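Welero Community Boards > Home & Laundry > Line drying indoors through the winter?

zyanya_p
OK so our dryer died in May and we just never replaced it. All summer I hung everything out back and loved it, the towels got crunchy but whatever. Now it's 10/16/18 and it's been raining for what feels like forever and I have jeans on every chair in the house. Has anyone gone a full winter without a dryer? The repair guy wanted $306 for a new motor and I can't decide if I'm being stubborn or smart.

gitau_t
Been doing it four winters. Get a good rack and put it in the smallest room with a door, then run a fan on low. Jeans go inside out with the pockets pulled. Mine dry overnight most of the time.

Junaid J
Disagree with the small room thing, sorry. We did exactly that and got black spots on the ceiling by February. All that water goes somewhere! Pay the $306 and be done.

gitau_t
Did you have a dehumidifier in there? Small room plus no dehumidifier is asking for it, I'll give you that. I have a Hititz, nothing fancy, and I empty the tank every morning.

Junaid J
No we did not. But now you're buying a machine and running it all night, so what are you saving?

zyanya_p
Fair point lol. I did the big wash today anyway, three loads, sheets and all. I've also started sorting by how thick stuff is when I wash and not by color — it helps a ton with the hanging because everything on the rack is ready at the same time.

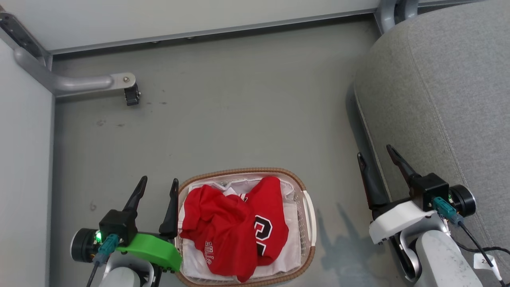
Does an extra spin cycle help before hanging clothes indoors?
It helps a lot with towels and denim, and it costs very little to run compared with a dryer. Skip it for linen shirts unless you like ironing.

aqeel.rana
Seconding the extra spin. My washer goes up to 1000 and I used to leave it on the lowest setting for no reason at all. Sweatshirts went from two days to one.

zyanya_p
Oh I have never once touched that dial. Going to look.

Junaid J
Extra spin I can agree with. Still say fix the dryer. Sheets for a family of five on a rack, no thank you.

gitau_t
Sheets go over the doors, Junaid. Fold a towel on top of the door first so you don't get a line.

zyanya_p
Found it, mine was on the second lowest! Cranked it up for the last load. I'll give it until Thanksgiving and then call the repair guy if I'm still wearing damp socks.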